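How do you keep pens, markers and highlighters sorted on a shared game table?

Asked by Lovisa Haugland, Corkthorpe
23rd August

We have one table that does everything: board games, homework, bills, birthday cards. The pens have taken over! I went through the big drawer this week and found 142 writing things, and now I want a system before they all drift back out. How would you split them up? By color? By type? I love a project like this, so give me the fussy version if you have one.
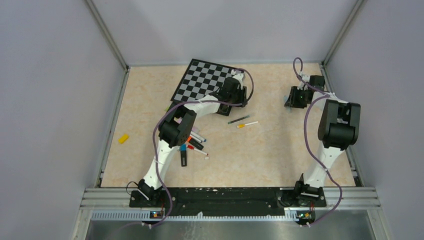 Do highlighters need to be stored flat?
Flat is the safest choice for most of them, and it's a must for anything with a tip at both ends.

2 answers

Answer from Dhanial (best answer)

Oh, I love this question. Type first, color second, every time. When you want a highlighter you want a highlighter, and you'll settle for the wrong color way sooner than the wrong kind of pen.

Spread everything out on the table and test each one on scrap paper. I did mine last August and 51 went straight in the trash — it felt amazing. Then group what's left: ballpoints, markers, highlighters, pencils. Highlighters get their own tray because the bodies are so chunky, they hog a pen cup and everything else sticks out sideways.
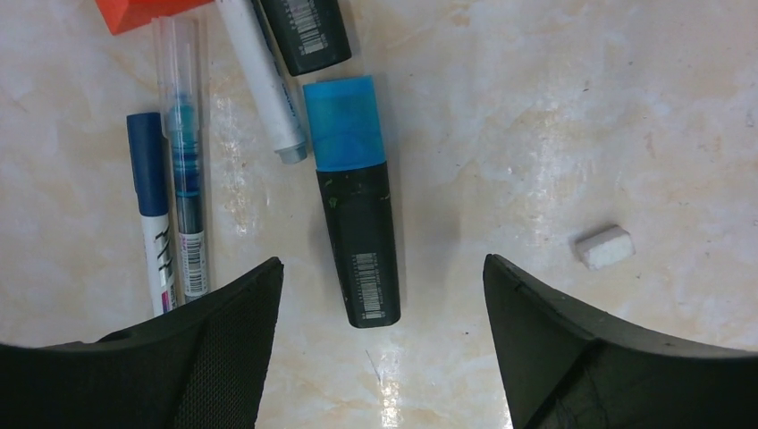
Black highlighter with a clear blue cap. Peel the barcode sticker if it bugs you.

If the bodies are all black like that, lay them with the caps facing you so you can read the colors at a glance. I use the shallow Bundik tray, four sections, and it slides right under our game boards.

Answer from Rakden

agree with above but do the small stuff too!! erasers, stray caps, little blocks and game bits. they end up mixed in with the pens and then you're digging for a pink cap during homework. a lidded tin works great, mine was a mint tin and cost me nothing 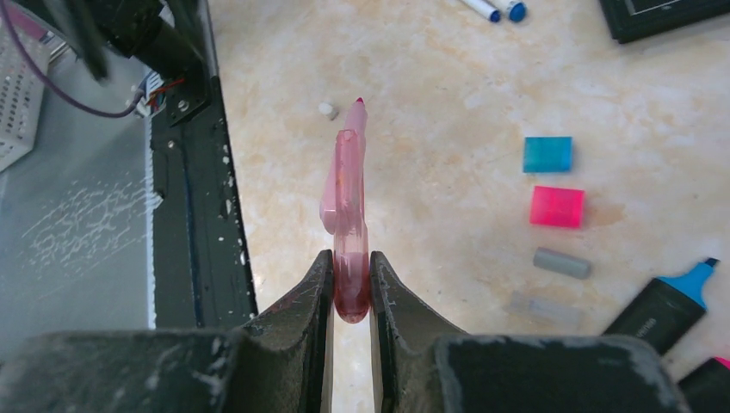
Related questions

Can you bring a dried-out marker back?
Best way to store board games without boxes
How many pens does one house need? (40 replies)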